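Setting up a sorting box for small parts

A shallow cardboard box makes a good tray for rods, strips and washers. Leave one flap standing as a backstop and fold the others away or trim them.

Put a flat sheet of cardboard under the work area and tape down the corners. Blue tape is fine – it peels off clean. Then clamp the box with spring clamps. Two are enough for a small one.

Tip the parts in and spread them out flat. 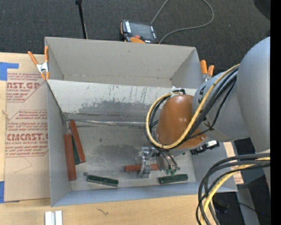

Sort the long pieces first, then the blocks. Washers go last, in a jar with a lid.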